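Préhension par les anses : premiers résultats en simulation

Le lot 5 du projet Wutik porte sur la saisie d'ustensiles à anses fines, catégorie sur laquelle la politique de référence d'Estama échouait le plus souvent. L'équipe a généré 1 114 épisodes en cuisine simulée. La pose de l'objet sur le plan de travail, son orientation et les textures du décor sont tirées au sort à chaque épisode ; le bras et sa base restent identiques.

La méthode sépare l'approche de la fermeture. Un premier module prédit un axe de prise à partir d'une seule vue, puis un contrôleur en impédance prend le relais à courte distance de l'anse.
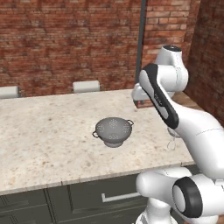 L'évaluation compte 400 essais sur des poses absentes de l'entraînement. Les échecs se concentrent sur les orientations où l'anse visée est masquée par un segment du bras : l'axe prédit bascule alors vers le bord du récipient. L'ajout d'une pénalité d'occultation dans la fonction de coût réduit cet effet sans le supprimer. Les parois perforées, que nous pensions problématiques pour l'estimation de profondeur, n'ont pas d'influence mesurable.

Le transfert sur bras réel débutera en novembre sur le banc de Plundudbridge. Les 426 épisodes annotés manuellement sont déposés dans l'espace Anghel, avec les fichiers de configuration.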